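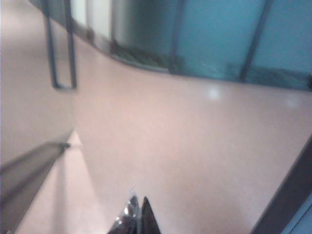
*Reading time: 2 minutes*

# About Canent

Canent is a small language school for adults. We teach Danish, Icelandic and Italian in the evenings, and English in the daytime for people who are new in the city. Our rooms are on the second floor of the old Hirker building, above the shoe repair shop.

The school was started by Halldóra Juhl, who had given private lessons at her home for 11 years and had no more space for the chairs. Ingvar Arnardóttir joined her in the first September and still teaches the beginners in Icelandic. He also makes the schedule, so please write to him if your group time is difficult for you.

## How we teach

A group has up to 8 students. We speak the new language from the first evening, also when it goes slowly. Grammar comes in small portions, and homework takes half an hour between two lessons. We do not give grades. At the end of a course you receive a written report from your teacher, one page long, with advice on what to practice next.

For Italian we use the Pagano reading books. The other courses have our own booklets, which you get at the first lesson and may keep.

## Our library

We have 800 books to lend, and 200 of them are easy readers. Students may borrow three at a time. Former students may borrow too, if they show their old course card.

## Visit us

You are welcome to sit in on one lesson before you decide. Ring the bell marked Trustach, which is the name of the earlier tenant, and take the stairs on the left.

Page last changed: 26/01/2020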